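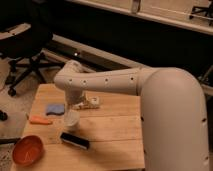 Nadine Yammine told me that a recipe is only the part of a dish you can carry to someone else's house, and that the rest has to stay in the kitchen where it was learned. I wrote that on the inside cover of my notebook in September, before I had a title or even a proper question, and I kept coming back to it all year.

How Recipes Travel: Handwritten Cooking Notes in Wernport Families
Final project report by Tala Chamoun
May 11, 2018

My project started with my grandmother's lentil soup, which I have eaten all my life and can't make. She gave me the recipe when I left for school, written on the back of an electric bill, and it says "lentils, onion, the usual, cook until ready." I called her to ask what the usual was and she laughed at me for a good while. So I wanted to find out whether other families had notes like this one, what they left out, and how the next cook filled in the gaps.

I asked people in Wernport to lend me handwritten recipes or let me copy them at the kitchen table. I put up a notice at the Hijazi bakery and another at the branch library, and I ended up with 224 recipes, some on proper cards and many more on envelopes, calendar pages and the blank ends of checkbooks. I typed up every one exactly as written, spelling mistakes and all - a slow job, but I got very fond of certain people's handwriting along the way.

The first thing I looked at was measuring. I had expected the older notes to be vague and the newer ones to be exact, and that is partly so, but the better divide was between recipes written for oneself and recipes written for a guest who had asked. A cook writing for herself puts down only what she is afraid of forgetting. Usually that means the oven temperature, or how much baking powder, and almost never how the thing should look or smell. The guest recipes are longer and much politer, and I'm sorry to say that a few of them seem to have lost an ingredient on the way.
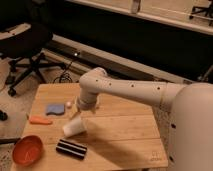 Oh, my aunt did that on purpose, Consuelo Cisneros said when I brought this up with her. She gave everybody the tamale recipe and she gave nobody the broth, and at Christmas they all came back to her house, didn't they?

I hadn't planned to write about secrets at all, but after that conversation I added it to my list of questions, and people were delighted to be asked. Two sisters-in-law turned out to have been hiding the same ingredient from each other for years (orange peel, and they have both said I may print it). Samer Atallah showed me his father's bread recipe, where the amount of yeast has been crossed out and changed 3 times in different inks, and he has no idea which of the numbers his father really used. We tried the last one in his kitchen. The loaf was heavy but we ate it with plenty of butter and I would happily have it again.

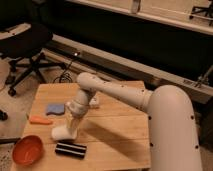 Crossings-out like those became my favorite part of the material. A printed cookbook shows you one decision, while a card that has been in use for a long time keeps the old decisions underneath, along with the grease. On one cake recipe from Nitport, lent by Ishbel Munro, the sugar goes down, then up again, and beside the second change someone has written "for Dad." I would like to have done more with the dates, but hardly anyone dates a recipe, and guessing from the pen didn't seem fair to my readers.

There are things I would do differently. I asked mostly about sweets and bread in my first interviews, so the everyday suppers are thin, and I should have asked each lender who had taught them to cook before we got to the cards. I also returned a few recipes before checking my copies, and had to go back and knock on doors a second time. Everyone was kind about it, and I was fed on each visit.

The typed recipes are in the appendix, arranged by family, with the lenders' names left off wherever they asked me to. My grandmother's soup is the first one. I have since stood next to her while she made it, and the usual is cumin, a little flour, and the end of whatever lemon is in the refrigerator.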